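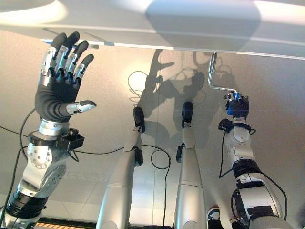 Robot helpers still stuck on the easy chores, Famalstead trial suggests

News > Business > Shops and Services

A machine that can take over the dull work of a shop or a house has been promised for so long that most people have stopped asking for a delivery date. Fiken, the company running a trial of two-armed robots in Famalstead, would like them to start asking again. Its first results, released in April, give them little reason to.

Fiken began by drawing up a list of 683 small jobs that come up in homes, stockrooms and repair shops. It includes wiping shelves, emptying bins, opening stiff jars, folding towels and turning cranks. The company picked 26 of those for the trial. By its own scoring, the robots can now do nine well enough to be left alone with them.

Nine sounds fair until you read which nine. Four are versions of picking something up and putting it down nearby. None involves water, food, cloth or a customer.
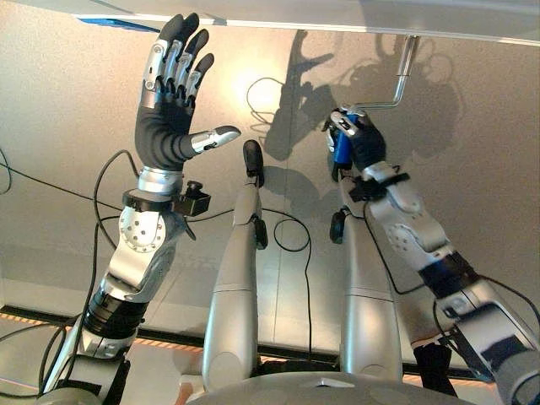 Crank turning is the job Fiken likes to talk about, and it is a reasonable choice. Plenty of shops still have a bench, a blind or an awning that goes up and down by hand, and staff hate doing it. A good grip is the first thing the job calls for, and the robot has one, with its fingers wrapped around the blue handle at the end of a bent metal rod. The other hand is up and open, doing none of the holding. A grip is still only the start. Someone has to find the handle, turn it the right way and stop before it jams, and the company's report says a good deal less about those parts.

It says the crank job is "in progress," a label it shares with sweeping, bagging and hanging up coats. There is no figure for how often a person had to step in. There is no time per job either, which any shop manager would want to see first.

Asked for both, Fiken said it would publish them in a later report. It gave no month.

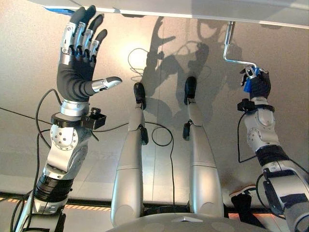 L. Tehrani
Consumer and Retail Reporter

Some of the gap comes down to where the work gets done. A trial space can be set up so that the thing to be grabbed is always in the same spot. A stockroom in Jiltthorpe at 4 p.m. can't. Boxes get left in the way, handles get bent, and the awning that worked yesterday needs a shove today.

Fiken accepts that point, up to a point. It told this site that hands have improved faster than anything else in its machines, and that five fingers let a robot use tools made for people. Fair enough. But a motor already turns a crank perfectly well, needs no fingers at all and can be bought by any shop that wants one.

The company plans to place three robots in working shops in Jiltthorpe for the next stage. Each will have a member of Fiken's staff beside it during opening hours. For a shop owner hoping to save on wages, that makes two extra bodies on the floor and one of them needs charging.
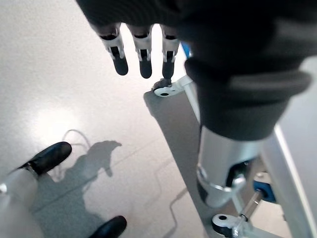 Three fingers hang open above the floor, with a pulley just below.

No price has been set. Fiken says it expects to lease the robots by the month, with repairs included, and that shops will be able to choose chores from the finished list. For now, that list has nine entries.

Get our weekly business roundup by email. Enter your address to sign up. You can unsubscribe at any time.

Contact the newsroom | Copyright, all rights reserved | Back to top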